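Über uns

Norna Sprachschule
22.09.2023 | Von Wendy Yeoman
Drucken | Als E-Mail senden

Kleine Schule, zweiter Stock, Klingel ganz unten (die obere geht nicht). Gegründet von Alžběta Koubek, damals noch im Hinterzimmer der Buchhandlung Lowther, mit einem Tafelständer und geliehenen Stühlen. Zuerst nur Tschechisch und Deutsch. Dann fragte jemand nach Spanisch, dann nach Thai, und irgendwann war das Hinterzimmer zu eng.

Heute unterrichten bei uns: Alžběta Koubek (Tschechisch, Deutsch für Anfänger), Pascual Cabral (Spanisch, auch Konversation am Abend), Duangjai Petchrat (Thai, Schriftkurs nur bei genug Anmeldungen) und Raelene Ruddock (Englisch, Prüfungsvorbereitung, Bewerbungen). Büro und Anmeldung mache ich. Bitte lieber mailen als anrufen, während des Unterrichts geht hier keiner ran.

Kleine Gruppen. Kein Sprachlabor, keine App-Pflicht. Gesprochen wird ab der ersten Stunde, auch wenn es holpert. Wer schon Vorkentnisse hat, kommt vorher zur Einstufung, dauert nicht lang und kostet nichts. Einzelunterricht nach Absprache, meistens vormittags.
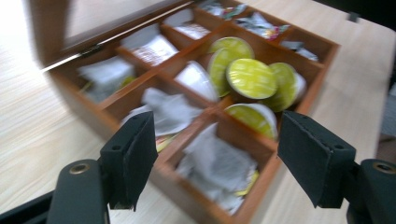 Die Konversationsabende sind aus den Kursen von Pascual entstanden, weil die Leute nach der Stunde im Flur stehen blieben und weiterredeten. Inzwischen fester Termin, 2 mal im Monat, offen für alle, auch ohne Kurs. Thema steht vorher an der Tür, hält sich aber selten jemand dran. Teebeutel sind in der Holzkiste mit den Fächern, einfach Deckel auf und aussuchen. Tasse bitte selbst mitbringen. Wer nur zuhören will, darf das auch, beim zweiten Mal wird dann aber geredet.

Firmenkurse gibt es ebenfalls. Für Gravimov machen wir Deutsch am Arbeitsplatz, bei Rurkinance läuft Englisch mit Raelene, beides vor Ort. Angebote schreiben wir nach einem kurzen Gespräch, vorher hat das keinen Sinn. Bitte sagen, wie viele Leute und welches Niveau, sonst wird es nur hin und her.

Leihbücherei: mittlerweile 1.000 Titel, viel davon aus dem alten Bestand von Lowther. Ausleihe 3 Wochen, Zettel ausfüllen, in den Kasten werfen. Die tschechischen Krimis sind dauernd weg, also vormerken lassen.

Neue Kurse starten im November. Anmeldeformulare liegen im Flur oder kommen per Mail. Probestunde geht immer, nur kurz vorher bescheid geben.

Geteilt: 2 | Kommentare: 0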